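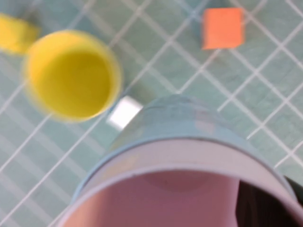 4. Descaling the Trisby kettle

Do this every 25 days, sooner if your water is hard. White flakes in the water = time to descale.

You need: one Dradach descaling packet (or plain white vinegar), a cup, a soft cloth.

CAUTION: Unplug the base first. Let the kettle cool all the way. Never put the kettle or base under the faucet.

1. Empty the kettle. Lift out the spout filter - pull straight up, dont twist.
2. Mix the packet with one cup of cold water. Stir til clear. Vinegar: use two cups, no mixing.
3. Pour into kettle. Top up with cold water to the MAX line, not over.
4. Put kettle on base, plug in, press HEAT. Switch off before it boils.
5. Wait 12 minutes. Lid open. Keep kids away.
6. Unplug, pour out slowly into the sink.
7. Rinse with fresh water. Fill, boil, dump. Do that twice.
8. Filter: soak in leftover mix 5 minutes, rinse, brush lightly, click back in.

Note: Still scale on the bottom? Repeat from step 2. No steel wool, no knives, no bleach.

Note: Vinegar smell after rinsing - boil one more full kettle and leave the lid open overnight.

If the light blinks 7 times the kettle ran dry. Unplug, let cool, add water, try agian. Still blinking, stop using it and see section 6.

Section revised 5/22/23, T. Bangera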